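Poojary Community Help > Perception and tracking

Wrist camera tracker loses soft items during fast moves, fixed camera is fine

Posted by Yamuna Pinto on 1/18/26
Tags: tracking, exposure, timestamps, Workix, Radon

I'm running Radon for segmentation and tracking and Alen for planning, both under Workix. There is one camera on the wrist and one fixed camera looking at the table. The tracker keeps an estimate for each item, and Alen asks for a new plan whenever an estimate moves by more than a set distance.

Hard items are mostly fine. Soft items are fine too as long as nothing in view is moving quickly. As soon as there is fast motion the wrist track falls apart. The mask shrinks to whatever part still has an edge, the centre of the estimate jumps, and Alen replans. Sometimes it replans three or four times in a row and the arm hesitates over the table.
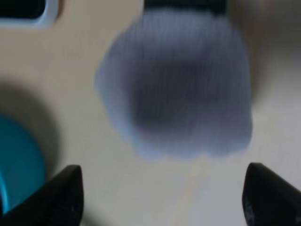 Wrist view with the fingers open. Fine vertical streaks run through the soft blue-grey item.

Radon scores every frame for sharpness before it runs the mask step, and anything under the threshold is rejected. I've left the threshold at 229, which is what was in the config I was given. In the last log 888 wrist frames out of 1592 were rejected. The fixed camera rejected hardly any in the same period.

What I've tried so far:

Lowering the threshold. More frames get through but the masks are poor, so the jumping gets worse.

Raising the threshold. Fewer jumps, but then the track times out and the item is dropped from the planning scene. Alen then treats that space as free, which I don't want at all.

Slowing the arm down. It works, but I have to go so slow that it's no use for the job.

Turning off the wrist camera. Tracking is steady until the arm gets between the fixed camera and the item. With the layout I use, that is most of the time when it matters. The towel goes in the middle with a turquoise pan-shaped cup to the left of it and a pump bottle to the right, and once the arm reaches in, the gripper hides part of the towel.

Is there a proper way to have Radon lean on the fixed camera while the wrist view is blurred and switch back afterwards? Or should I be fixing the blur itself? I can post the config if it helps.

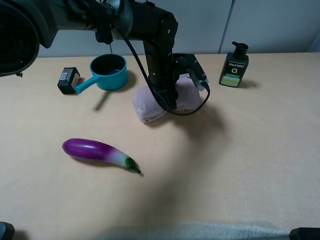 Glenys Parsons
2 answers on this page, marked as accepted by poster

Fix the blur first, then the switching. If you do the switching first you'll hide the problem and it will come back when the lighting changes.

Check whether the wrist camera is on auto exposure. Workix leaves it on unless you tell it otherwise. Indoors it will pick a long exposure, and anything that moves across the view gets smeared. Set the exposure by hand and bring it down in steps while the arm runs your normal move. Raise the gain to make up some of the light. The picture will be noisier, but Radon copes with noise much better than it copes with smear. If it gets too dark before it gets sharp, you need another lamp, and no setting will get you out of that.

Lock the white balance at the same time. Auto white balance drifts when a big item fills the view, and the colour part of the tracker drifts with it.

Next, look at the timestamps. Workix stamps a frame when it arrives, and the tracker matches it to the arm pose at that moment. If your camera driver buffers, the pose is newer than the frame. I had a lag of about 202 ms on mine. Standing still it makes no difference. On a fast move it puts the item in the wrong place even when the mask is perfect, and the planner sees that as the item having jumped. Ask the driver for capture time and switch the tracker to use it. If the driver can't give you that, measure the lag and enter it as a fixed offset.

For the switching, don't reject frames outright. There is a soft mode for the sharpness check where a low score makes the measurement count for less and the frame is still used. Turn it on for the wrist camera only. The fixed camera then takes over by itself during a fast move, and there is no moment when one is on and the other is off.

user1592

Just turn the wrist camera off and move the other one higher up. Worked for me.

Yamuna Pinto (comment)

I can't go any higher where it's mounted, and from that side the arm would still be in the way. Thanks though.

Glenys Parsons

Adding a second answer, as I missed the part about items being dropped from the planning scene. That one is separate and you should change it whatever you do with the cameras.

When a track times out, the default is to delete the item. In the scene settings you can have it hold the last good position instead, with a margin that grows the longer the item goes unseen. Alen will plan round the enlarged shape. Put an upper limit on the margin or it will end up refusing every plan. For soft items I start with a bigger margin anyway, as they don't keep their shape.

Also set a minimum time between replans. Even with good tracking you don't want a new plan for each small correction.

Yamuna Pinto (comment)

Auto exposure was on. I've fixed it by hand and turned the gain up, and the wrist track now holds through the normal move. Soft mode is on as well. I haven't done the timestamps yet, the driver has an option for capture time but Workix ignores it unless the clock source is changed too, and I need to check what else uses that clock. Hold with margin is working. I've accepted the first answer.

Glenys Parsons (comment)

Be careful with the clock source. The arm driver has to be on the same one. Restart both after changing it, a reload isn't enough.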